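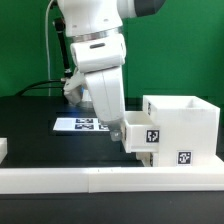

Heat embossing on vellum keeps warping

nikau_g
Second batch of vellum panels ruined. I'm using Eklund white powder and the sheet buckles before the powder melts. Any fixes?

alaricw
Preheat the gun away from the card, then come in from underneath.
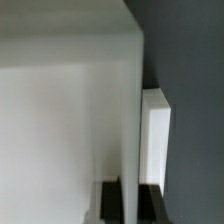 nhan_makes
I disagree about underneath. It scorched mine. I heat from the top and keep moving.

alaricw
What weight is your vellum? Mine is the heavy Perkus.
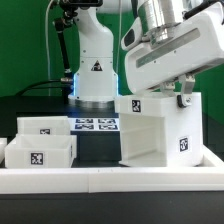
Kerkmont, June 2, 2026

majdi_n
Thin vellum will buckle either way. Glue it down behind the sentiment and it won't show.

nikau_g
It shows on mine, the sentiment is tiny.

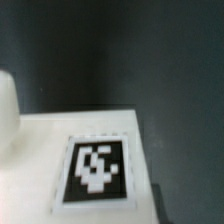

Stamping & Embossing

nhan_makes
Then use brads in the corners. No glue needed.

nikau_g
Okay, trying heavier vellum first.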